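Fault Investigation Report: Gripper Release Failure on the Breakfast Cell

Group project, second year, Automation Workshop, Henovstead

1. Background

The breakfast cell is a small robot arm that moves slices of bread between a tray and a toaster. It was set up by last year's group, who named the project Pakura. We took it over in November with the aim of making it run for longer without anyone having to step in. We did not get as far as we planned. A fault in the gripper took up most of our time, and this report is mainly about that fault, how we traced it and what we changed.

The toaster is not plugged in while the arm is running. This was a condition of our risk assessment and it was kept to throughout the project.

2. What happened

On a Friday afternoon the arm was repeating the placing movement under its own control. It lowered a slice towards the slot, and at the point where the gripper should have opened it stayed closed. The arm then carried on to its next position with the slice still in its fingers. The slice caught on the edge of the slot and the arm dragged the toaster sideways until one of us switched off the power at the wall.

There was no injury. One gripper finger cracked at the joint and had to be printed again. The slice broke up and crumbs went into the toaster and over the table, which took a while to clear. We filled in an incident form the same afternoon and stopped all automatic running.

Two things about this worried us more than the cracked finger. The first was that the software showed no error at any stage. As far as the control program knew, the gripper had opened. The second was how long it took to stop the arm. The switch was behind the bench, and the person nearest to it had to lean past the arm to reach it.

3. Finding the cause

We first suspected the wiring, as the servo leads bend every time the wrist turns. We swapped the gripper lead for a new one and the fault came back the next day. We then swapped the servo and the fault came back again, so the old servo went back in.

After that we read through the logs. Our copy of the logs held 3,122 gripper commands. In 291 of them the servo had been told to open but its reported position did not change within the time allowed. Most of these put themselves right on the next command, which explains why we had not noticed them before. During the earlier sessions somebody had been guiding the arm by hand and would simply have pressed the button again.

The failures were bunched together towards the end of long sessions. The motor driver is a Dreveo board, and the gripper was set to close to a fixed position whatever it was holding. With a slice between the fingers it could never reach that position, so the servo kept pushing against the bread for as long as it was closed. Over a long session the servo got hot, went into its own overload protection and ignored the next command. The protection flag was available on the board but last year's program never read it.

4. Changes made

The gripper now closes until the load reaches a limit and then holds there. We found the limit by trial, starting low and raising it until slices stopped slipping.

The program reads the protection flag and the actual finger position after every open command. If the fingers have not moved, the arm stays where it is and an alarm sounds. It does not go on to the next step.

We fitted a Gruber stop button at the front of the bench which cuts power to all the servos. The arm drops slowly when this is pressed, so hands still need to be kept clear of the space beneath it. We have added this to the instruction sheet.

With the changes in place we repeated the toaster and tray movements. 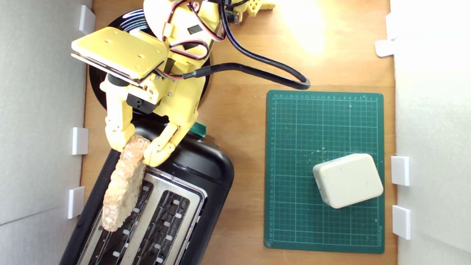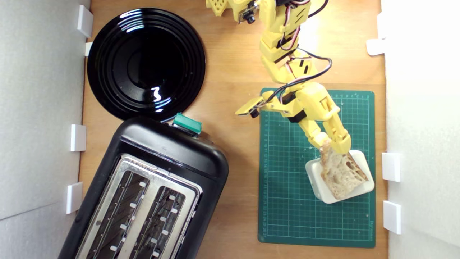

5. Results

We ran 342 cycles over several sessions after the changes. The protection flag came up twice. Both times the arm held its position and the alarm sounded as intended, and we let the servo cool before going on. We had hoped for no flags at all. Both were in the longest session, so we have now put a limit on session length as well.

A few slices still slipped, mostly very fresh bread, which squashes before the load limit is reached. We did not solve this. Softer pads on the fingers might help.

6. What we would do differently

We should have read the logs before changing any parts. The lead and the servo cost us nearly two weeks and neither was faulty. We also accepted the risk assessment from the previous group without checking where the power switch was, and it should have been walked through at the bench before the first run.

The load limit is stored in the settings file and is currently right for medium sliced bread only. Anyone using a thicker loaf will need to set it again. The cracked finger is in the drawer under the bench with its incident form number on it.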